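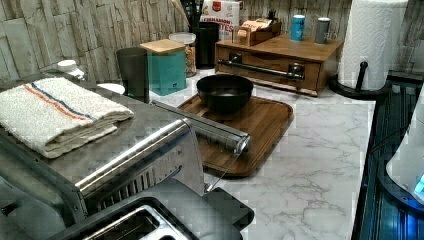 Toaster oven and paper towel holder on a marble-patterned counter.

4.3 Setting deposit and time limits for a player account

Applies to Ruvaton Sportsbook Console, operator and supervisor logins. Agents with a read-only login can view limits but cannot change them.

Before you start, open the player's record and check that the identity status is Verified. Limits saved on an unverified account are held as Pending and do not apply to wagers until verification clears.

1. From the main menu, choose Players, then Search. Enter the account number or the registered email.

2. Open the Limits tab. The current daily, weekly and monthly deposit limits are listed on the left. A dash means no limit is set.

3. Click Edit next to the limit you want to change.

4. Enter the amount in whole dollars, without a comma. For a weekly limit of $1,000, type 1000. Cents are dropped.

5. To set a session limit, enter the time in minutes. The player sees a message when the session reaches the limit and is logged out after any bet slip in progress is closed.

6. Select a reason code. If the player asked for the change by phone or chat, choose Player Request and paste the ticket number in the Notes box.

7. Click Save. The console shows the new limit with your user name beside it.

NOTE: A lower limit takes effect as soon as it is saved. A higher limit, or the removal of a limit, goes into the waiting queue for the period set by your jurisdiction profile (see 2.6). Do not tell the player that an increase is active until the status reads Applied.

NOTE: The daily limit cannot be higher than the weekly limit. If it is, the console returns error 398 and nothing is saved. Correct the amount and repeat steps 4 to 7.

CAUTION: Limits do not cancel open bets. A player with futures or parlays still open keeps them, and winnings are paid to the account in the usual way.

CAUTION: Do not use the Limits tab to process a self-exclusion. Use the procedure in 4.5, which also closes marketing consent and linked Motasach wallet accounts.

To check the change, open the Audit tab and sort by Time. The list shows the last 40 entries. For older entries, use Export.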